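# Two grippers, a paper cup and a lot of opinions

*Notes from a visit to Todorova, Gremton. Written up 10/02/2018.*

I'd been promised coffee and I'd been promised a fight about fingers, and I got both before I had my jacket off. The engineer who runs the gripper comparison at Todorova had agreed to talk to me on the condition that I left her name out ("my mother will find it and ask me what a fiducial is"), so I'll just call her the engineer, and you'll have to imagine somebody who talks fast and draws on napkins.

The question she's been working on since June is which hand-held gripper her team should settle on for recording manipulation demonstrations. The idea is that a person holds one in each hand and does ordinary jobs with them, and the recordings go toward teaching an arm to do the same jobs later. There are two candidates. One is the Stuvine, a bought-in design the team has used for a good while. The other is the Derken, their own, which started life as a pile of modified Stuvine parts and then wandered off in its own direction.

"People think it's a beauty contest between fingers," she told me. "The fingers are the fun bit. Then you spend your whole week on the cable."

I asked her to start with the fingers anyway, because I'm one of those people.

Her first answer was that a good finger is one you forget. If the person holding the gripper starts thinking about the gripper, the motion changes. They slow down just before contact, or they go in from above every time because it feels safer, and then every demonstration has that same nervous little pause in it. "And the arm learns the pause! It'll learn anything you give it. It'll learn your bad mood."

So her test objects are deliberately boring. Paper cups, computer mice, things you've picked up so many times that your hand has a settled opinion about them. A mouse is a nice one, she says, because it's smooth and rounded and there's an obvious place to hold it, and the obvious place for a hand turns out to be a lousy place for two jaws. A cup is the opposite kind of trouble. You can grab it pretty much anywhere, but squeeze a bit too hard and you've got a different-shaped object for the rest of the afternoon.
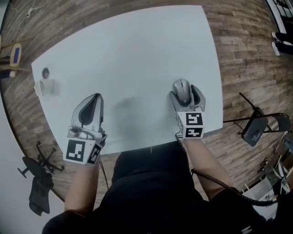 "I want people sitting down for the first round," she went on. "Standing up, they use their legs to fix problems the wrist ought to be fixing. You can hide a terrible grip angle by taking half a step. Put them in a chair and the angle has to come from the arm, and you find out in a minute whether the tool fits."

I tried it myself, seated, with a Stuvine in my right hand. I'm sorry to report that the angle did have to come from the arm and my arm didn't have it. I could close on the mouse fine. Turning it over and putting it back down flat was another matter, and I ended up with my elbow somewhere near my ear. The Derken was kinder to me on that one. The grip sits a little more in line with the forearm, and I got the mouse over on my second go, which I celebrated more than was dignified.

She wasn't impressed. "Everybody likes the Derken for ten minutes," she said. "Ask me what happens after an hour."

What happens after an hour?

"Your thumb hates you."

The trigger travel on the Derken is longer, it seems, so you get finer control over how far the jaws open, and you pay for it in the hand. They ran a comparison with 20 people, none of them on the team, and kept the sessions going until each person asked to stop. With the Stuvine, most of them stopped out of boredom. With the Derken, 11 of them stopped because of the thumb. She had that number ready before I'd finished the question, and I got the feeling it had been brought up in a meeting or two.

There's a shorter trigger on the way. She's not promising anything. Shortening it means the last bit of closing happens quicker, and the last bit of closing is exactly where paper cups get hurt.

We moved on to markers, because I'd been wanting to ask. Each gripper carries a cube with printed black-and-white patterns on it, and a camera looking down from above uses the patterns to work out where the gripper is and which way it's pointing. I'd assumed that part was solved. You print a square, you stick it on, a computer finds the square.

"Sure, when it can see the square," she said. And then she was off (this was napkin number two). A cube is good because when one face turns away there's usually another one coming round. The word she leans on is *usually*. People reach across themselves. They tuck one gripper under the other arm to steady something. They lean in, because they're curious, and put their own head over the whole thing. In their last full set of recordings they made 289 takes and threw out 93 of them, and she says most of the thrown-out ones had nothing wrong with the grasp at all. The tracking had dropped at some point and come back somewhere a little different, and she'd rather lose a take than keep a jump in it.

Could you just smooth the jump out? I asked. I felt quite clever asking it.

"You can. We did, for a while. It looked beautiful." She made a face. "Then you play it on the arm and it glides very smoothly into the table."

The two designs carry their markers in different ways, and on this one she's firmly on the Derken's side. It holds the cube out a bit farther from the hand, so knuckles and sleeves get in the way less. The Stuvine keeps it tucked close, which makes the tool feel better balanced and makes the tracking worse. She tried moving the Stuvine's cube outward on a bracket and hated it. "Like holding a hammer by the wrong part," she said, and wouldn't say any more about the bracket.

Lighting came into it too. The glossy paper they printed on at first threw back a hot spot whenever somebody tilted the cube toward the ceiling tubes, so the marker would vanish at one particular angle and reappear a moment later. They spent two days on the software before someone reprinted the patterns on matte stock. I told her that made me feel better about my own career.

Then there's the view from the gripper itself. An overhead camera tells you where the hand went, but the camera on the tool sees what the fingers are about to do, and it has a very wide lens so that it can take in the fingertips and a good chunk of the room together. I asked whether all that background was a nuisance. I was thinking of people walking through, bags on the floor, that sort of thing.

She said she used to think so. An early Stuvine setup had screens put up round the table to keep the view plain, and the recordings came out lovely and tidy, and a policy trained on them fell to bits the moment someone took the screens away. Now she leaves the room as it is. People set up at their own tables, chat, step over each other's cables, and the cameras get all of it.

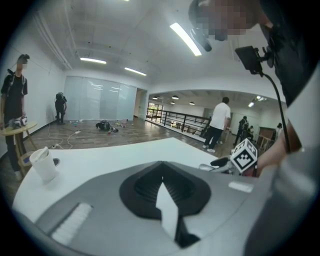

"My rule is that I don't clean up for the robot," she said. "If it can only find a cup in a clean room, I don't have a robot, I have a very expensive cup holder."

She does fuss about the part of the view nearest the lens, though. How much of the tool's own body gets into the picture matters a lot to her. Too little and the model has nothing fixed to judge against; too much and you're wasting half your pixels on plastic. The Stuvine shows more of itself. The Derken team (they do call themselves that, although it's the same people as the Stuvine team on a different day) tilted the camera up a few degrees to see past the fingers, and lost sight of the tips at full close. So they tilted it halfway back. She held up a hand to show me the angle, then changed it, then said I should ask somebody else.

And so to the cable, which she'd been itching to get to since I sat down.

Both grippers are wired. She'd love to be wireless, and they tried it, and the two hands drifted out of time with each other by just enough to ruin anything where one hand passes an object to the other. With a wire, the timing is good and the person is on a leash. A straight cable hangs nicely until you reach forward, and then it tugs. A coiled one stretches but pulls back the whole time, gently, and people lean against it without noticing. She has seen it in the recordings, a small steady sag toward wherever the cable is anchored.

"So which one's better, coiled or straight?"

"Depends who's holding it," she said, and then looked annoyed with herself. "I hate that answer. Put coiled. Coiled, but routed along the forearm, and check it every time somebody new sits down."

I asked what she'd buy if the money were hers and the decision had to be made by dinner. She stirred her coffee for a while. The Stuvine for long sessions, she said, and for anybody who's never done it before. The Derken for fiddly things and for anything with two hands. Then she admitted that mixing them is the one option she's been told she can't have, because the jaw geometry is different and the data would have to be kept apart.

"I might do it anyway," she said. "One in each hand. Just to see."

She let me have one more go before I left, the cup this time, with the Derken. I got it off the table, carried it the length of my own arm, and set it down standing up. She said my approach was too slow and that I'd paused before contact. She's going to send me the take so I can see the pause for myself, and she's asked for the second napkin back.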